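Tulura talk, speaker notes, v3 (do NOT print, still fixing)

Start 2 pm sharp. Water. Clicker is flaky, use the arrow keys.

Open with: how many of you have recorded a demo by hand? Hands up. Then, how many enjoyed it. Pause.

Simulator stills next, leave them up while I talk.
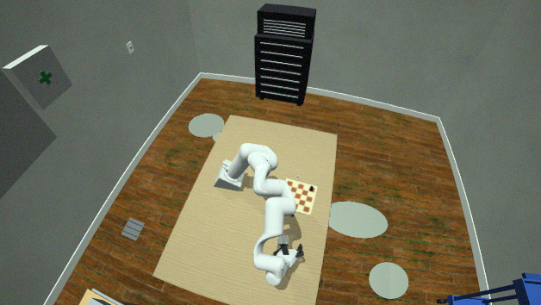
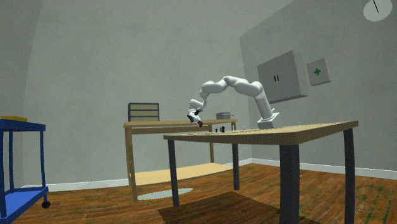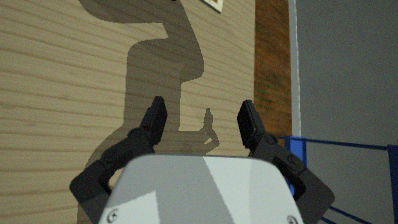 All of it simulated, say that early, people at the back always ask.

What we're after: examples. A person drives the arm, we log joints + camera views + gripper state, the policy learns from that. Project is called Jania, don't explain the name, takes too long.

Numbers slide. 132 episodes kept. Capped at 30 seconds each. 40 thrown out, and spend time here becuase this is the bit people can use. Why thrown out:
- operator stopped to think, arm sat still, model learns to sit still
- gripper closed early, then a rescue grab. Looks fine on replay, teaches junk
- piece clipped into the table (physics, our fault)
- wrong task label. Embarassing. Say it anyway

Then variety. First batch was all the same start pose. Policy looked great, moved the start a little, fell apart. Now we randomize start pose, lights, where the small stuff sits. Not the task wording yet. Fullell people will ask about wording, answer is "next round."

Shadows! Hard shadows hurt us more than clutter did. Early policy chased the arm's own shadow. Don't oversell this, one ablation only, small one.

Camera question. Wrist view + room view, both logged, same clock. If they drift apart by even a few frames drop the episode. Don't try to fix it after. We tried. Lost most of September.

Operators: 3 of us, swapped every session. Styles are really different, one goes slow and straight, one does big loops. Keep both? We kept both. Lashari script tags who drove so you can split later. Show the tag file if time, skip if not.

Cost slide, go FAST. Operator hours are the cost, compute is nothing next to it.

Things I'd do over:
write the reject rules before recording anything
log failures as failures, stop deleting them
shorter sessions, hands get sloppy

Real arm? Not in this talk. If pushed: transfer is untested, no promises.

Close on the reject list again, leave it up for Q&A. Repo link on last slide, check it's the public one this time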